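My sister and I haven't really spoken since January and Mom wants us both at her birthday

Posted by Usa Kaewsai in Family & Relationships

Long one, sorry. My sister is two years older than me and we were close as kids, shared a room in the house on Sandoval until I was 14, fought over everything and made up by dinner. As adults it's been more of a slow chill. She's the one who got the degree and the nice place, I'm the one who moved back near Mom and does the pharmacy runs.

In January Mom gave me $2000 toward a car because mine died. I didn't ask for it. My sister found out from an aunt (thanks, Auntie) and sent me a text that started with "must be nice." I said some things back about who visits and who doesn't. She said I've been keeping score since sixth grade. Since then it's been thumbs-up emojis and nothing else.

Now Mom is having a birthday dinner, 20 people, and she's seated us next to each other on purpose. I've written my sister an email and it's 866 words long (I checked, I was embarrassed). Do I send it? Or do I just show up and be pleasant and let it lie?
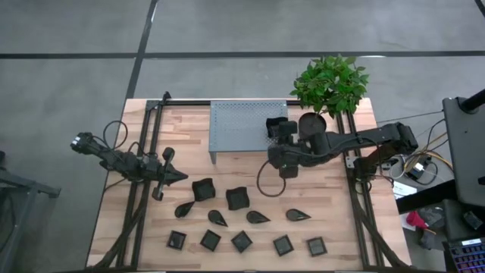 2 replies, oldest first

Keegan Brunton

Don't send the email!! I sent my brother one like that and he forwarded it to his wife, who answered it line by line, and then I had two people mad at me. Call her. If she doesn't pick up, leave a short message that says you miss her and you'd like the dinner to be okay. That's it. The car money can wait, and to be fair to her, I'd be a little stung too if I heard it from an aunt.

Also can you swap the place cards? I would swap the place cards.

Mahnaz Mousavi

I'm going to disagree a bit with the above. I'm the older one in my family, and I've been your sister in this story, so maybe I can give you the view from over there. When my parents helped my younger brother with his rent I was furious for most of a year, and I could not have cared less about the rent. What got me was that they'd decided it without a word to me, like I was a neighbor. He thought I was jealous of the money and kept offering to pay it back, and every time he offered I got madder.

So I'd keep the email in your drafts and read it again after a night's sleep. Somewhere in all those words there's probably one paragraph that's true and doesn't accuse her of anything. Send her that one. Mine would have been "I felt left out and I took it out on you."

And the part about who visits, I'd say sorry for it specifically, even if you still think it. You can bring up the pharmacy runs another time, when you want actual help with them. Get there early if you can and do something dull together, like carrying chairs. My brother and I did most of our making up over a sink of dishes at 11 at night.
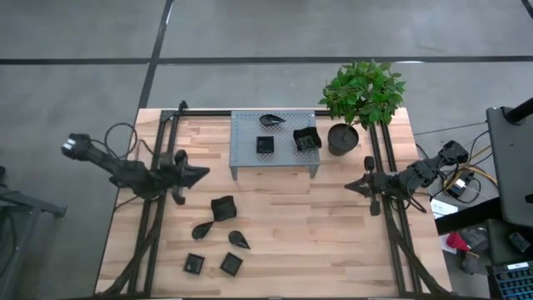 Negin Heydari

Mahnaz, the bit about being treated like a neighbor got me, I've never been able to put it that way. But what do you do if the other one won't even read the one paragraph? Mine has had me muted for 6 months and our dad keeps passing messages back and forth like it's a job.

Mahnaz Mousavi

Negin, I'd start by asking your dad to stop. Nicely! He means well, but as long as he's carrying the messages neither of you has to. After that I'd mail a plain card with nothing in it that needs an answer, and leave it alone for a while.

Usa Kaewsai

Thank you both. I cut it down to four sentences and haven't hit send yet. Keegan, Mom made the place cards herself, in calligraphy, so I'm not touching them.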